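Inside the Cunari open house at Mosquera

I got to the Mosquera building a little after 9, and the coffee was already gone, so I went straight upstairs to see the cell I'd been reading about all month. Cunari trains its pick-up routines in simulation first, on a single arm set up in a living room, and Wilson Castaño spent most of the morning showing us how that virtual cell is looked after. I loved it!

He started with the base. Before any run he checks where the arm is mounted relative to the furniture, because a small slip there throws off every reach over the sofa. Then come the joint limits, then the gripper, opened and closed a few times with nothing in it. The whole check is one script, Tiltow, and it had gone through 434 versions by the time we visited (he showed us the log, and yes, some of the notes are pretty grumpy).
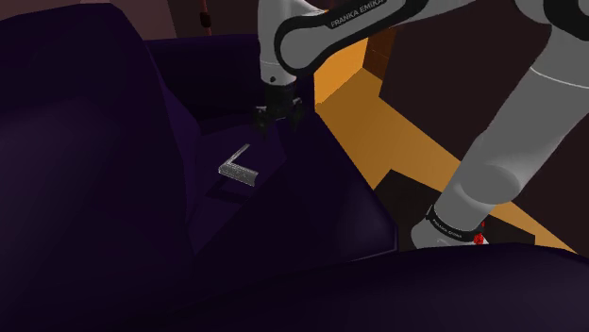

Soft furniture gives them the most trouble. A seat cushion has to push back the right amount, and if the contact settings are off, a part can sink into it or skate away. Wilson keeps a list of 1619 saved start positions and replays a handful after every change – if 5 in a row go wrong the same way, he rolls the change back and looks at the contact settings again.

Someone asked about worn fingers. In the sim they never wear, so he lowers the grip friction by hand to match what the Gellel team measures on its own arm downstairs. I hadn't thought of that as maintenance, but it sure is. The downstairs tour was full, so I've signed up for the October one.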